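Last updated: August

Household Management 115, Unit 2: Worktops and Small Appliances

You have read the Stevow booklet by now, and you will have noticed how sure of itself it is. Clear everything off the counter, it says, and the kitchen will run better. The evidence is a survey of 300 households who were asked how they felt after tidying. Of course they felt good. Nobody went back in a month to see where the toaster was.

So treat "clear counter" as a claim to be tested. The question for this unit is what each item costs you to put away and fetch again, set against the space it takes up while it stays out.

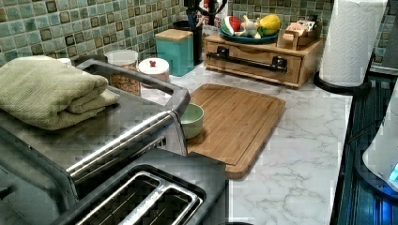
Skuser

Take the towel first. The booklet would call a folded towel on top of a toaster oven clutter. I call it a question of heat. Check the oven manual before you let anything live up there, and move the towel before you switch on. Looking neat is no argument either way.

The toaster oven and the two-slot toaster are the harder case. Do you need both? Many households will say yes and then use one. Keep a tally for 18 days before you answer, and write it down, as memory flatters the appliance that cost more.

The row of jars and canisters along the tiles is easier to defend. The back of a counter is poor working space anyway. I am less convinced by matching sets, which the Wuisan catalog sells as "organization." A clear jar tells you what is in it. A turquoise canister tells you it is turquoise, so label it.

A cutting board left lying flat is fine if you cut on it daily. If it mostly holds a bowl, it has become a tray.

For next time: list what stands on your own counter, mark the last use of each item, and bring one thing you can't justify.

Related handouts
Unit 1: Do Drawer Dividers Work?
Unit 3: Reading the Rovine Shelf Plan
Unit 4: Open Shelving and Dust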